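Section 7: Gripper faults at the wet bench

7.3 Fingers close on nothing (fault 88)

Use this section if the arm stops over the bench and the Worum controller shows fault 88. The code means the gripper was told to close on a part and the finger pads met with nothing between them. The arm holds its position and keeps its motors on.

CAUTION: An arm holding position can still move. Press the stop button before you reach across the bench. 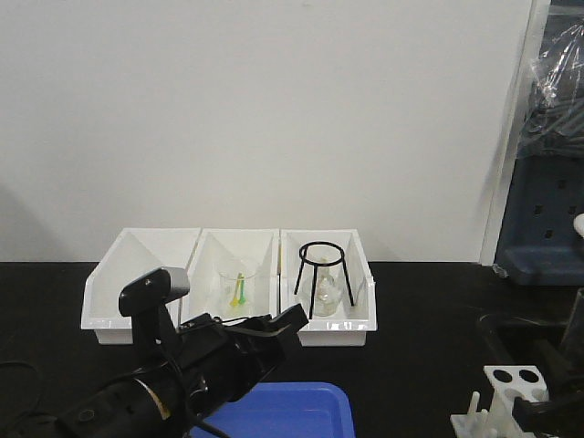
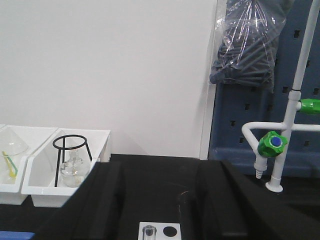
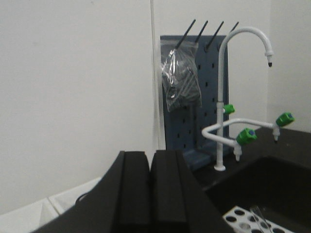

Fault 88 was logged 30 times at the Gamberg lab in April, and most cases came down to a shifted rack or bin. The arm goes to the position it was taught. If an item has been nudged since then, the fingers close beside it. Glassware is the main worry. A flask standing under a tripod, as in the right-hand bin, can be knocked by a finger that comes in too low, and the tripod may go over with it. Clear tubes and beakers are also hard for the wrist camera to pick out against a white bin, so do not rely on the camera view alone.

To clear the fault:

1. Press the stop button. Wait for the lamp on the controller to go out.

2. Check all glassware within reach of the arm. If anything is cracked, do not restart. Clear it away using cut-resistant gloves and follow the lab's rules for broken glass.

3. Check the cables along the arm. None should be caught under a bin or pulled tight at the wrist.

4. Make sure that the taps are shut.

5. Push each bin back against the wall and set the racks on their marks.

6. Release the stop button and choose Open Gripper. The fingers should open evenly. If one lags, go to 7.5.

7. Choose Retract, then Home. Keep a hand near the stop button until the arm is home.

8. Run the last pick again at slow speed with an empty plastic tube — never with glass.

NOTE: Do not press Resume in place of steps 6 and 7. Resume sends the arm straight to the next point with the fingers closed. Jhosep Huamán lost a flask this way during set-up.

If the fault comes back

Read the finger gap on the Service page with the pads fully closed. A good reading is 863 or lower. Anything higher means that the pads are worn or dirty. Wipe them with a damp cloth, dry them and take the reading again. Pads with more than 2,253 cycles on the counter should be changed as a pair.

Write the fault time and the gap reading in the bench log and tell Darcy Beaudoin before the next run. Leave the arm at home until the entry has been signed.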